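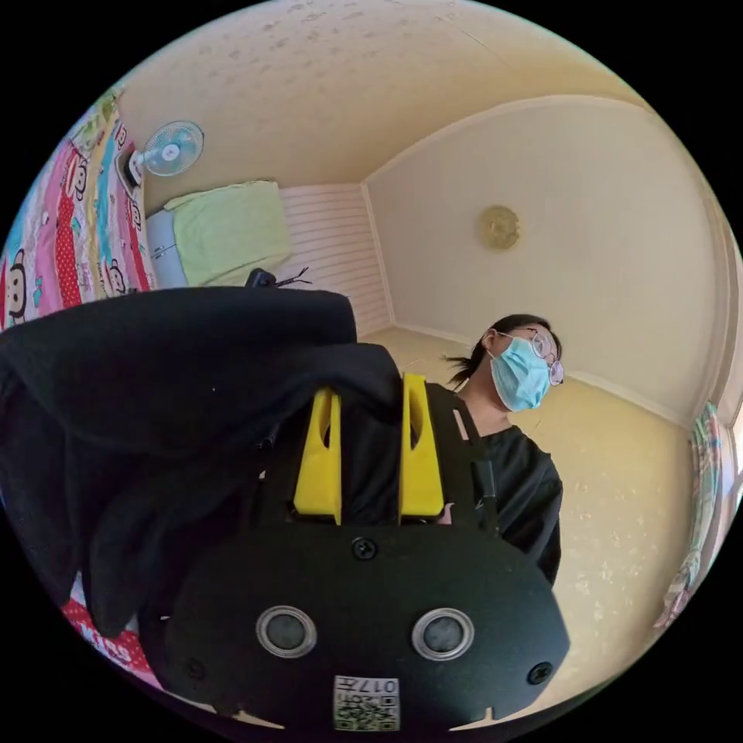 Black fabric draped over the top of a hand-held gripper.

28 November 2021

The island of Terura will drop its import duty on most household goods next April, a change that officials hope will keep more shoppers at home and bring in more day visitors from the mainland.

Terura is one of the smallest self-governing islands in the region, and almost everything sold there comes in by ship through the port of Claststead. The duty has been charged on goods landed there for 23 years. It was meant to pay for the harbor wall, but that debt was cleared long ago and the money now goes into the general budget.

Under the new rules, a single shipment worth up to 800 dollars will come in free of duty. Anything above that will be charged at the old rate. Alcohol, tobacco and fuel are not part of the change.

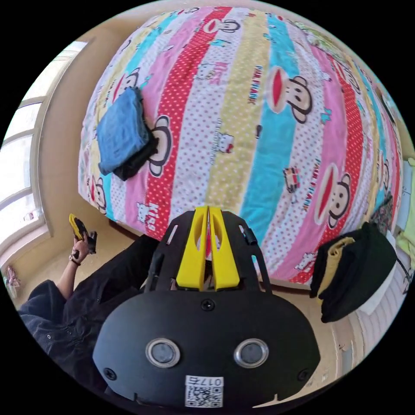

Asnakech Sisay said the limit was too low to help small shops, which usually bring in a full container at a time and would still pay on nearly all of it. She said she would have liked to see the duty go completely, even if it took two or three years.

The island has 511 registered businesses, most of them in Claststead and the hill town of Mamo. Many depend on the summer trade. When the ferries stop running daily in the fall, residents often travel to the mainland to shop -- and that money does not come back. 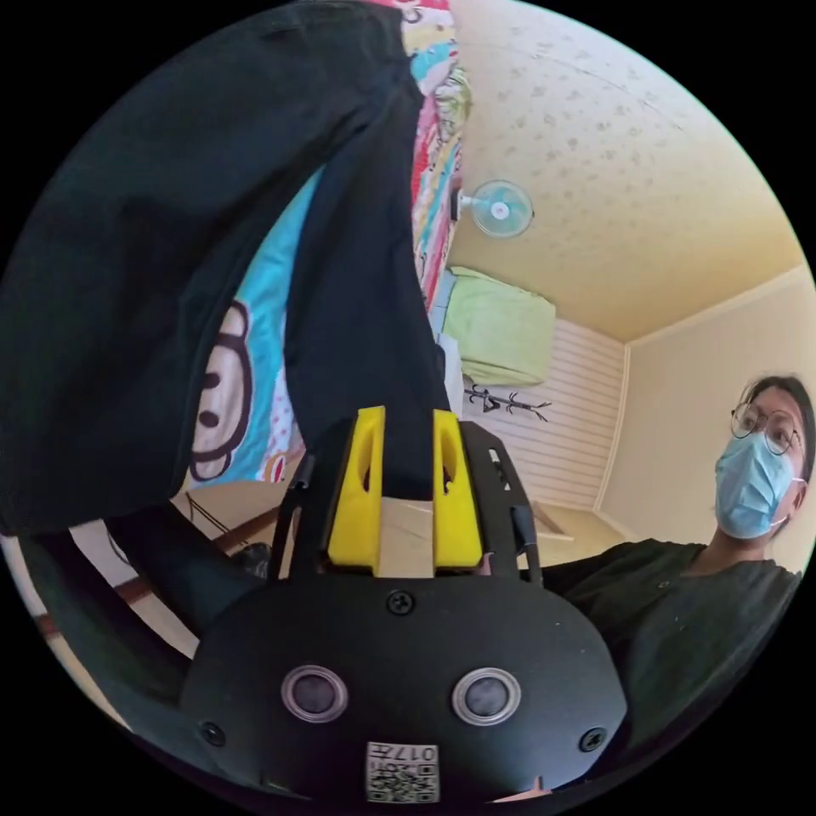 The list of goods covered by the change runs to nine pages and has already led to some confusion. Furniture and kitchenware are included, but building materials are not. Clothing is covered whatever it is made of, so a large dark cloth garment would come in free, while the same cloth bought by the roll would not.

Freight to the island is handled mainly by Grillus, which said it would not change its prices. Each shipment will still carry a handling fee.

Shop owners in Mamo have asked for a public meeting before the rules take effect. The town hall there seats 200.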